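Wednesday, and I'm writing this at the kitchen table with my shoes still on. Dalal talked me into going to the open day at Kernov, out in Plirncombe, and I'd been dreading it a bit because I thought it would be all slides and sandwiches. There were sandwiches (egg, good ones). There was only one slide, and Rania Zein skipped it.

We got the bus at ten past nine and walked up from the stop in the rain. They've got the upstairs of the old seed merchant's, with a goods lift that Dalal refused to get into, so we climbed 57 steps. I know it's 57 because it's painted on the wall at the top, along with a smiley face. Very cheering when you can't breathe.

Rania did the welcome and then handed us over to Nizar Awad, who runs the laundry side. The project is called Gulto and it's all about clothes: picking them up, turning them the right way round, folding them. I'd assumed there would be a great big arm in a cage, but a lot of what they do is people working with grippers held in their hands, one left and one right, and the machine learns from that later on. They've got 2772 folds saved so far. I asked how many of those were socks and Nizar went a bit quiet!

Then we got to have a go. Hussam Tarawneh showed us the grip first – you squeeze and the two fingers come together, lovely and smooth – and then made it look like nothing at all, as people do. I was hopeless. I kept getting hold of the sheet as well as the shirt and dragging the whole lot towards me. Dalal was annoyingly good at it and got a round of applause from a man in a cycling helmet.

My favourite was the one with the ducks and peaches all over it, winking away. I want it in my size. It had got itself bunched up into a long narrow heap, and the trick is apparently to go for a bit of loose cloth in the middle and not fuss about the edges.

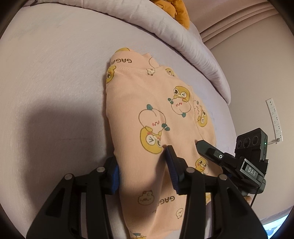
Page last changed: January, 9.40 pm

After lunch Aitana Collado talked about what goes wrong, and I liked that best of the whole day. Thin cloth is the worst, she said, and anything with a hood. Somebody asked when we could all have one at home and she just laughed and passed the biscuits round.

Missed the ten to four bus by a whisker and had to wait in the café by the bridge. Dalal wants to go back for the spring one. I've got a basket of ironing staring at me and I'm going to bed.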